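Nomeck Workplace Helpdesk
Ticket: Lights and lunch bowls, open-plan office, Flenden
Raised by: Anwara Pathirana
Assigned to: Karthik Patwary
Opened: August 2024
Status: Open – waiting on parts

Anwara Pathirana wrote:

Hello Karthik, and thank you for being so quick with the tap last time, we are all very grateful. I have two things for you and I wasn't sure whether they wanted a ticket each, so do split them up if that suits your system better.

The first is the lighting in the big room. Some of the long ceiling lights have taken to flickering, mostly in the first half hour after they go on, and then they settle and behave themselves for the rest of the morning. It's a small flutter, the sort you catch in the corner of your eye and then can't un-notice. Asanka gets headaches from it and has moved his chair round twice. The room itself is lovely and bright, so it seems a shame to go about with half of it switched off, but that's what we've been doing up to now. 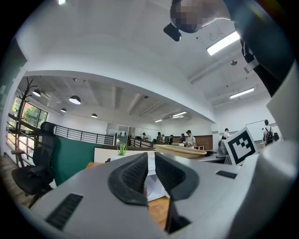
I did try the obvious things before bothering you. I turned everything off at the wall, made a pot of tea, and turned it all on again, and it made no difference that I could tell. Ashraful wondered whether it might be the switch, as it feels a bit loose when you press it, but he also thinks everything is the switch, so please take that as a family opinion and no more!

The second thing is the paper bowls for the shared lunch. The new ones are from Shabalala, and when we have soup a few of them go soft along the side seam and start to weep onto the wooden table. Salad is fine, rice is fine. I would dearly like to know if we've had a bad box or if they were never meant for soup in the first place.

Karthik Patwary wrote:

Hi Anwara, lovely to hear from you, and one ticket is quite all right. A few questions, if you have the patience. Do the lights flicker all together or one after the other? Is there any buzzing? And could you tell me what it says on the carton the bowls came in? The delivery note has 300 of them on it, but it doesn't give the type, only a stock line I can't make head or tail of.

Please leave the switch alone until I've been over, by the way. If it's loose I'd rather it wasn't pressed more than it has to be.

Anwara Pathirana wrote:

No buzzing. I stood underneath with my good ear up and Tanvir Wanigasekara turned the radio off specially. They go one after the other, starting nearest the door, and the last one hardly does it at all.

As for the bowls, I'm sorry to say the carton went out with the recycling before I thought to look. I've been through what is left of the stack and there's nothing printed on them to go by, just plain brown card with a rolled rim, a sort of squarish oval shape. The seam is a faint one down the side and you have to tilt it to the light to find it.

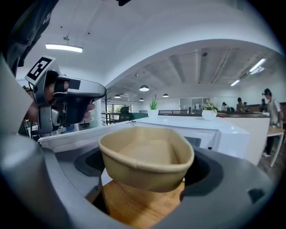
I have also done a little test, which I hope counts as helpful. I filled 5 of them with hot water from the kettle and left them on a tray for 30 minutes. Four held up perfectly well and one had gone damp at the seam, low down near the base. Then I did the same with cold water and all of them were fine. Asanka says this proves it is the heat, and Tanvir says it proves I had a quiet afternoon.

Karthik Patwary wrote:

That's a better test than I'd have done, thank you! I've rung the supplier and they think you may have been sent the cold-food sort, which looks much the same but has a thinner lining. They're checking the order at their end. Until we hear, could you keep the paper ones for salads and use the china for anything hot? There should be plenty of soup bowls in the cupboard at the Skodier end of the building, and you're welcome to borrow them so long as they go back clean.

On the lights, one after the other from the door makes me think of a tired starter or a poor connection on that run. I've ordered parts for the run and a new switch as well, so please tell Ashraful he may yet be right. I'll need the room clear under each light while I'm up the ladder – first thing is best, if people can bear to come in to bare desks.

Anwara Pathirana wrote:

First thing is no trouble. I'll ask everyone to put their bits away the night before and I'll be in early to let you in. Would you like soup? It'll be lentil, in a china bowl.

Karthik Patwary wrote:

Yes please. Leaving this open until the parts are in.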